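How I Spent the Hand Money

I have been putting off this post because it involves a spreadsheet, and I had promised myself this would be a blog without spreadsheets. But three people have now emailed to ask what a small lab should set aside for a humanoid with working hands, and I am tired of typing the same answer with different swear words in it.

Some background for anyone who wandered in. I run the budget for a small robotics group in Faralmont. I didn't apply for this. Purificación Salcedo, who had the job before me, handed me a folder in January and moved to a different floor. The folder was labeled EQUIPMENT and contained one quote, expired, and a takeout menu.

We were trying to plan a year of bottle handling. That means picking bottles up, turning them over, pointing them the right way, and handing them off to a person or taking them back. A toddler does this for free, though toddlers have terrible uptime.

The first version of the budget had one big line for the robot and one small line that said "misc." I was proud of it. It fit on my phone screen. Anahera Partington looked at it for maybe four seconds and asked where the fingers were. I said the fingers were included. She asked me to find the sentence in the quote that said so, and I am still grateful she left the room while I looked.

So, lesson one: hands are their own purchase. The arm quote ends at the wrist. After the wrist you have the hand, then another hand, then the mounts that join them to the arms, then whatever cameras or sensors you want near the wrist, then the brackets that hold those. Every one of these comes from a supplier who assumes you already own the part on either side. We got our brackets from Clondel, who were fine, and who charged us for a second set when we changed our minds about the spacing. I can't blame them. I would charge us too.

Lesson two is spares. I asked Cirilo Arellano how many spare fingers we should carry, expecting a number, and got a long look out the window. His view is that you buy spares for whatever you can't work without for a week, and then you buy one more of whichever part is cheapest, because that's the one you'll lose under a cabinet. I put 2000 dollars against spares. He called it "a start," in the tone you'd use for a child's drawing of a horse.

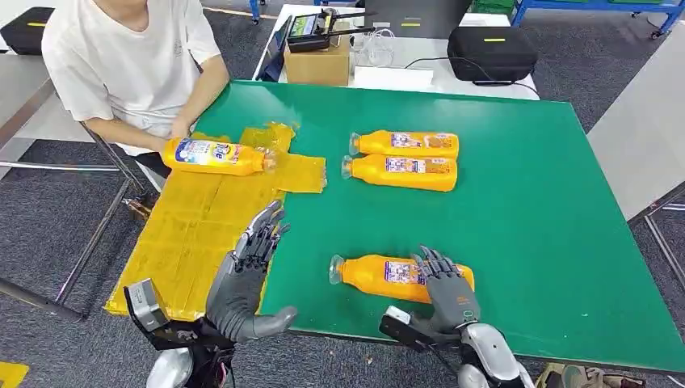
Then there is the furniture, which I had priced at zero on the theory that we own tables. We do own tables. What we didn't own was a table of the right height, with a surface the cameras could cope with, and enough floor around it that a person could sit across from the robot without wearing it. I went through the Sultgate catalog one evening and discovered that a work table can cost as much as my first car, and that some of them are nicer. We bought the plain one. Put tables in your budget. Put in chairs as well, for the people, who will be sitting there much longer than you told them.

Tape! I had no line for tape. I now have a line for tape. We mark zones with it, we patch things with it, we cover up whatever we marked last month with it, and at some point in spring I found myself comparing the unit price of yellow against the unit price of blue at eleven at night. Cardboard has been free so far, since everything arrives in it. I expect somebody will find a way to bill us.

The bottles themselves were the one purchase that went well. Dulce Bermúdez simply went to the store and bought them, all the same kind, and came back with a receipt. If you take one practical tip from this post, buy more of your test objects than you think you need, and buy them together. Packaging changes. A label gets a new panel or a cap gets a different shape, and you're left arguing over whether this month's results can sit in the same table as last month's. We keep over 30 in a cabinet. Yesenia Cuevas has the key, and she will ask you what happened to the last one.

Now the big one, the line I got most wrong: people's time. I had budgeted the robot as though it would be delivered, switched on, and left to get on with things. You need somebody at the controls or the keyboard and somebody at the table, and they both want lunch. When I finally added up the hours, staff time came to 50 percent of the whole year. I checked it twice, then I went for a walk, then I checked it again. It had not improved.

I also forgot shipping, both directions. Repairs go out to a shop in Tlapale, and the boxes are heavy, and the insurance form wants a declared value for each hand. Writing that number down for the first time is a sobering little moment. Ask your repair shop up front what they charge just to open the box and look. Ask how long they take, too, and then plan for longer.

Things I'd do differently next time: get the hand and wrist mount quoted together, even if one supplier grumbles. Ask for cable lengths before paying. Keep a small sum with no name on it at all and defend it from your colleagues. Mine went on a storage case, then on a second storage case to hold what didn't fit in the first.

The current version of the spreadsheet has 2 tabs and no line called "misc." Purificación asked to see it last month. She scrolled all the way down, said it looked expensive, and asked if I still had the takeout menu. I did, and I gave it back to her.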